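Weighing straight from a pour bottle - who else does this?

Florenness Kitchen Forum > Baking and Measuring

saltbox_14
I finally stopped using spoons for the small stuff and I'm so happy with it! The dish goes on the scale, I hit zero, then tip the bottle over it till I get my 2 grams. The brown paper under everything is the best part - fold it up and the mess is gone.

Cropper
Glad you like it, but I'd never pour over the scale. One slip and you start over. Spoon from a jar, every time.

saltbox_14
But the metal spout slows it way down! I've had 2 bad pours since June, and both were me rushing.

vorport_bakes
With saltbox on this one. Mine is a clear bottle held sideways, low over a pink dish, and I tape the paper off in blue so every job gets its own box (love it).
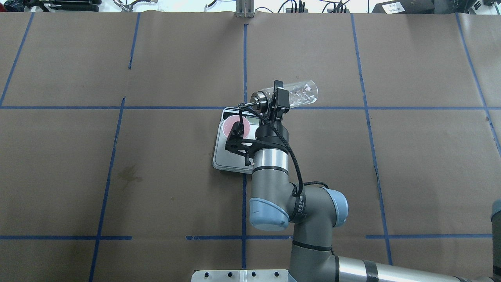
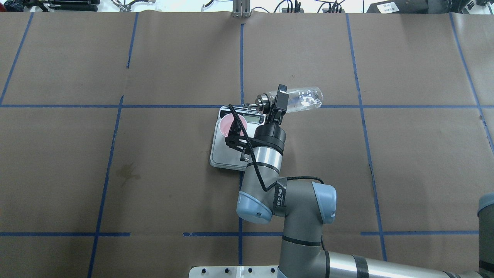

Tape is cheap, too. One roll has lasted me through 14 batches of bath salts and I'm still on it.

Cropper
Okay, the paper I'll give you. Still spooning though. My whole batch is 390 grams and I don't want a lump dropping in at the end.

skerkutham
Lumps are a humidity thing, Cropper. Put a few grains of dry rice in the bottle and shake before you pour. Does anybody know if painter's tape lifts off butcher block okay?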